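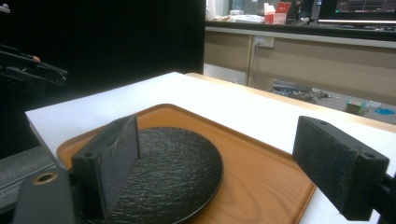 **Urndale adds surface-finish rule to food-service dishware code**

URNDALE — Restaurants, school cafeterias and other licensed kitchens in Urndale will have to meet a new standard for textured plates and bowls beginning in February, under a change to the city's food-service code published this week.

The rule covers any plate, bowl or serving board with a deliberately uneven eating surface. Matte, rippled and stone-effect finishes are all included. Smooth glazed ware is not affected, and neither is disposable ware.

Under the old code, dishware had to be "smooth and easily cleanable," a phrase carried over from a version written when nearly all commercial plates were white and glossy. Inspectors applied it unevenly. Some cited rippled plates on sight, and others passed them if they looked clean. The new text drops the word "smooth" and replaces it with a wash test.

In the test, a plate is coated with a starch and fat mixture, left to dry for 50 minutes, and run once through a commercial dishwasher on its standard cycle. The surface is then swabbed in three places: the center, the edge of the eating area, and the inside of the rim. All three swabs must fall below the residue limit. A plate that passes is listed by pattern and manufacturer, and kitchens using a listed pattern need no further paperwork.

The city's environmental health office ran the method on dishware already in use before writing the final text. It tested 1,167 pieces from 56 kitchens. Most textured pieces passed when they were new or lightly used. Failures were concentrated in older pieces with knife marks or worn glaze, and in pieces where the texture continued up into the angle between the eating surface and the rim. Water from the spray arms reaches that angle poorly when plates are racked close together.

For this reason the code also sets a rack spacing requirement. Textured plates must be loaded in every second slot unless the machine's manual gives a different spacing for uneven ware. Kitchens that wash by hand must use a brush on textured surfaces. A cloth or sponge alone will not be accepted.

Annamalai, a restaurant supply firm with a warehouse on the east side of the city, said in a written statement that it had sent several of its patterns for testing and expected to have results before the rule takes effect. The company said it will mark listed patterns in its catalog and will keep selling unlisted ones to customers outside the city limits.

Mustov, which leases dishwashers to small kitchens, raised a different point during the comment period. Its filing argued that a single standard cycle is not the same thing on every machine, given that final rinse pressure varies between models and drops when filters are clogged. The office accepted part of this. The final rule names a minimum rinse pressure for the test machine, and the inspection form now has a line for the pressure gauge reading. The filing also asked for an exemption for machines without a gauge, and that request was declined.

Natural stone boards are handled separately. Unsealed stone may be used only under dry foods such as bread or crackers, or with a liner. Sealed stone is treated as textured ware and has to pass the wash test like anything else. Wood boards stay under their existing section of the code, which is unchanged apart from a corrected cross-reference.

Kitchens with unlisted plates can keep them in service for one inspection cycle after February. After that, an unlisted textured plate counts as a minor violation on the first visit and a major violation if it is still in use on the second. Chipped or cracked pieces must be pulled right away, as before, whatever their finish.

The office has set aside $3,000 to cover test fees for kitchens that bought from makers no longer in business and so have no supplier to submit samples. Applications will be taken in the order received. Each needs two unused or lightly used plates of the same pattern, and the plates will not be returned.

The neighboring town of Preroneck, which contracts its inspections to the Urndale office, has not adopted the change. Its kitchens will continue to be inspected under the older wording — including the word "smooth" — until its own code comes up for review.

The list of approved patterns will be posted at the licensing counter and updated monthly.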